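Last edited April 13, 2024. Needs sources for the section on paints.

A **knob puzzle** (also *peg puzzle*, *shape board*, *inset board*) is a flat board with recessed cutouts, each holding one loose piece with a small knob on its face. Mostly for children from one to three. The piece is lifted by the knob and put back in the cutout that matches its outline. No interlocking edges, no picture to build up, and one right place per piece unless two cutouts share an outline.

Not the same as a shape sorter, although the names get swapped a lot. A shape sorter is a box or drum with holes in the lid; pieces fall through and have to be tipped out again. On a board the piece stays in view after it is placed. Shops use "shape-sorting puzzle" for both.

## Names

"Peg puzzle" is common in American shops, "knob puzzle" in classrooms. "Inset board" is the older term and usually means a board of plain shapes, one color each. "Form board" turns up in testing and therapy, for boards without knobs as well. Family names vary: the Belkadi collection notes (see *Collections*) list the same board as "the shapes", "the lids" and "the button board" in three different years.

## Construction

### Board

Usually wood. Solid wood in older and pricier boards, plywood or fiberboard in the rest. Two methods:

- **Two-layer.** A top sheet is cut right through, then glued to a thin backing sheet. Flat floor in every recess. Cheap and quick.
- **Routed.** One thick panel, recesses cut to depth. Heavier, no glue line, tighter limit on sharp inside corners because the cutter is round.

The second limit matters for stars. Inside corners on a routed star come out slightly rounded and the piece has to be rounded to suit, or it jams. Two-layer boards can have crisper points.

Most boards are left in the natural color of the wood, clear coated or bare, so that the pieces stand out. Some have a picture printed on the recess floor, the same as the piece that covers it. Others paint the recess in the color of its piece, which makes matching easier and is disliked by some teachers for that reason.

### Pieces

Wood, fiberboard or plastic. Flat on the back, painted or molded in a strong plain color. Thickness is normally more than the depth of the recess, leaving the piece proud of the board.

Fit is the hard part. Too tight and a small child can't seat the piece, too loose and a wrong one drops in. Hurnix boards of the first series were known for swelling in damp rooms; owners sanded the edges, and sanded sets are now more common than untouched ones.

### Knobs

Small, round, set at the balance point or near it. Wood or plastic, white or off-white on many boards, sometimes matched to the piece. Fixed by a screw from the back, a glued dowel, or both. A piece with the knob off center tips when lifted, and long shapes (crescents, animals with tails) are the worst for this.

Knob size goes with age. Large "jumbo" knobs for the whole hand, small ones for thumb and two fingers. Classroom boards with narrow pin knobs are for the three-finger grip used later with a pencil.

## Shapes and colors

The plain set is circle, square, triangle, rectangle. Bigger boards add star, pentagon, hexagon, oval, diamond, cross, heart, half circle. No agreed order or color scheme. Makers generally avoid giving neighboring pieces the same color, but greens are a common exception, with two or three shades on a single board. 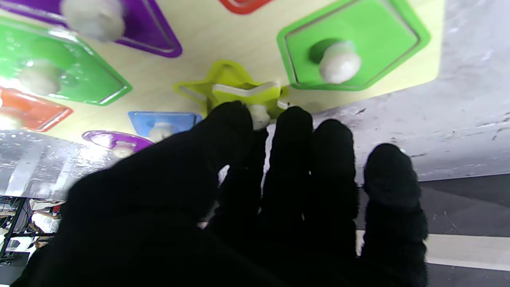
*Shape board in pale wood. The yellow-green star sits in its cutout, with a green pentagon and a green square elsewhere on the board. Off-white knobs.*

Square and pentagon get confused most with younger children, also oval and circle. The star is often learned early in spite of its outline, probably because nothing else looks like it. Harder to seat though: it has to be turned to line up its points, whereas a circle goes in any way round. Number of turns that fit, by shape:

| Shape | Ways it fits, same side up |
|---|---|
| Circle | any |
| Hexagon | six |
| Star (five points) | five |
| Pentagon (regular) | five |
| Square | four |
| Triangle (equal sides) | three |
| Rectangle | two |
| Oval | two |
| Heart | one |

The knob keeps the piece right side up, so flipping isn't counted.

## Use

### At home

Normally on the floor or a low table. First stage is taking out only. Pieces get pulled, dropped, chewed, carried off. Putting back comes later and starts with the circle. Common advice is to give the board with one or two pieces out and the others left in place, adding more as the child gets the idea.

Trial and error at first: the piece is pushed at a cutout, turned, pushed at the next one. Later the child looks before reaching. Then the board gets dull pretty fast and is used for other stuff. Tracing around the pieces, tracing inside the recesses, stacking, pretend food.

### In classrooms

Naima Belkadi's handbook *Boards and Trays* gives a routine many preschools have copied in part:

1. Board on a mat, full.
2. Pieces out one at a time, set down on the left.
3. Finger run around the edge of the piece, then the edge of the cutout.
4. Piece back in, next one.

She is against naming the shapes aloud during the first few goes. Asmaa Erraji, reviewing the book, disagreed and thought naming did no harm if it was kept short. The two positions are still roughly how teachers split.

### With reduced vision

Boards with high contrast between piece and panel, or with textured recess floors. The Ghoneim board has a different texture under each piece (cork, felt, ribbed rubber etc.) repeated on the face of the piece. Done by touch, larger knobs are prefered.

## Safety

The knob is the main hazard. A knob that comes off is a small part and can choke a child. Pull on each knob before buying used, twist it too. A cracked piece can let the screw go even when the knob itself looks good.

Other points:

- Old paint of unknown type. Don't give to a child who still mouths things.
- Splinters along the cutout edges on two-layer boards, where the top sheet has been chipped.
- Backing sheet lifting. Fingers get pinched.
- Missing pieces are no hazard, just annoying.

## Care

Wipe with a damp cloth, dry straight away. No soaking, no dishwasher, even when the pieces are plastic and the board is not (the pieces alone can be washed). Boards stood on edge against a radiator will warp, and a warped two-layer board usually can't be saved. A solid one sometimes comes back under weight if left a week or two.

Loose knobs: take the screw out, fill the hole with glue and a sliver of hardwood, drive the screw again once dry. Glue on its own doesn't last.

Lost pieces can be cut new. Lay paper over the recess, rub with a pencil, cut the paper just inside the line. Essam Belkadi's repair sheet suggests making the first one in thick card to test the fit, then the same in wood.

## Storage

Flat in a stack with the pieces in, or upright in a wire rack, in which case the pieces fall out unless the board is tilted back. Classroom racks hold the boards flat on runners. At home a large zip bag per board does the job. Marking the backs of the pieces with a number or a colored dot helps alot when several sets get mixed.

## Makers

Small makers covered in the collection notes below:

- **Remo.** Routed boards, solid wood, plain shapes. Short runs. Knobs turned from the same wood as the panel.
- **Hurnix.** Two-layer, bright paint, large knobs. Second series has a looser fit.
- **Ghoneim.** Texture boards, see above.
- **Wanon.** Plastic pieces in a wooden panel. Catalog number 108 is the eight-shape board, 167 the larger one with two stars. Wanon sold spare pieces singly for a time.

## Collections

The Belkadi collection has 88 boards, 37 of them complete with original pieces. Cataloged by Sanaa Radwan, who sorted it by cutting method first and maker second, as most boards carry no label. Hubert Leitner added measured drawings of the routed ones. Viewing by arrangement each September.

Radwan's list also covers odd pieces with no board. Largest group is circles. Several stars in two sizes, one of them with a knob replaced by a drawer pull.

## See also

- Shape sorter
- Form board
- Jigsaw puzzle, tray type
- Stacking rings
- Fine motor skill

## Notes

1. "Peg puzzle" can also mean the jumping game played with pegs on a cross-shaped board. Unrelated.
2. Table assumes regular shapes. Many toy stars have one point drawn longer and fit only one way.
3. Depth of recess on the Remo boards differs between Leitner's drawings and the catalog. Drawings followed here.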